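Lomescombe college to add 300 evening places

Lomescombe Technical College will open 300 new evening places in January, its largest increase since the Drovine Road site was built.

The places cover bookkeeping, welding, food safety and basic electrical work. Most courses meet on Monday from 6:30 p.m. and run for one term. The fee is $199 for town residents, with a lower rate for people who are out of work.

The college said more than 1,000 people applied for evening study last year, and many were turned away. Two classrooms on the second floor have been refitted, and the library will stay open until 10 p.m. on class nights.

The Mimesow bus will make a late stop outside the main gate – a change students have asked for several times. Parking in the north lot will be free after 6 p.m.

Applications open at the front desk and on the college website next week. Places go in the order that forms arrive.

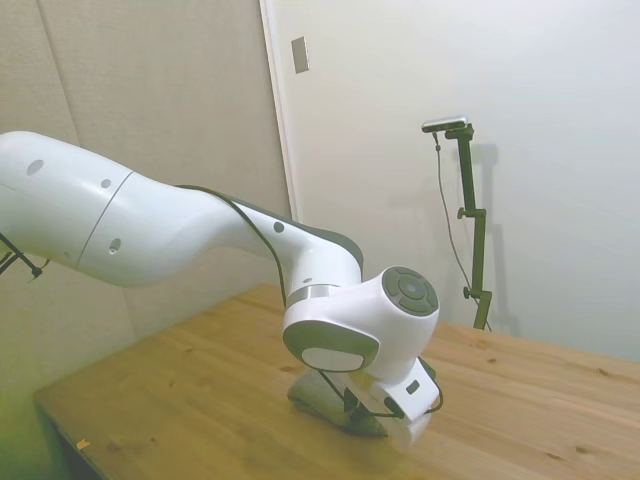
A white robotic arm over a wooden tabletop.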